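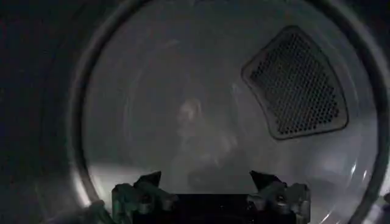 El tambor de la secadora, con su rejilla de agujeritos al fondo a la derecha.

Durante años fui una de esas personas que opinan sobre las secadoras sin tener una. Que si encogen, que si gastan, que si teniendo sol para qué. Luego me mudé a un piso interior cuyo tendedero da a un patio donde el sol entra, calculo, por cortesía y en agosto. En diciembre una toalla tardaba tres días en secarse y al tercero ya olía a armario de abuela. Aguanté dos inviernos por orgullo.

La secadora es una Lamico de segunda mano. Se la compré a Rosalie Ruchti, la vecina del segundo, que volvía a Basilea y estaba vendiendo la casa entera a trozos. Me pedía 100 euros y le di 100 euros, porque regatear se me da fatal y además me incluyó una caja de pinzas. También me llevé una mesita Callier que cojea, pero esa es otra entrada y otro disgusto.

Subirla fueron cuatro pisos y dos cuñados. De esa tarde solo diré que el ascensor tiene un cartel con el peso máximo y que lo leímos después.

Lo primero que aprendí es que la secadora no seca la ropa: seca la ropa que ella considera oportuna. Metes una funda nórdica con cuatro calcetines y, al abrir, la funda se los ha tragado, se ha hecho una pelota del tamaño de un perro mediano y en el centro conserva un corazón húmedo, como un coulant. El programa «algodón extra» dura 86 minutos en la pantalla y bastante más en la vida. El último minuto, en concreto, puede dar para una ducha.

Lo segundo es la pelusa. Yo no sabía que mi ropa contenía tanta pelusa. Del filtro sale cada vez una mantita gris, muy suave, y una empieza a preguntarse cuánto jersey le queda al jersey. El manual (de 283 páginas, eso sí, en catorce idiomas) insiste en limpiar el filtro después de cada uso. Lo hago. También insiste en pasar un paño con vinagre por el interior del tambor de vez en cuando, y ahí reconozco que tardé más en obedecer.

Para eso hay que asomarse dentro. La primera vez da un poco de apuro, es como mirar por un túnel gris con paredes brillantes que te devuelven un borrón de claridad desde el fondo. Yo paso el paño en círculos, empezando por atrás, y dejo para el final la rejilla, que me resisto a frotar muy fuerte. Luego la puerta abierta un rato y a otra cosa.

Mi hermana, que tiene una Koppel nueva de 600 euros con conexión al móvil, recibe un aviso cuando termina el ciclo. A mí me avisa un pitido que oyen también en el primero. Cada cual tiene su tecnología.

Lo que sigue yendo al tendedero: la lana, los vaqueros buenos, cualquier cosa con goma que me importe y el pijama de cuadros, que entró una vez siendo mío y ahora le queda perfecto a mi sobrina. Las toallas, en cambio, no han vuelto a ver el patio. Salen blanditas y calientes, y confieso que alguna noche he puesto una a dar vueltas diez minutos antes de ducharme.

Si alguien sabe cómo evitar lo de la funda nórdica, que lo deje en los comentarios. Las pelotas de tenis ya las probé. Aparecieron dentro de la funda, con los calcetines.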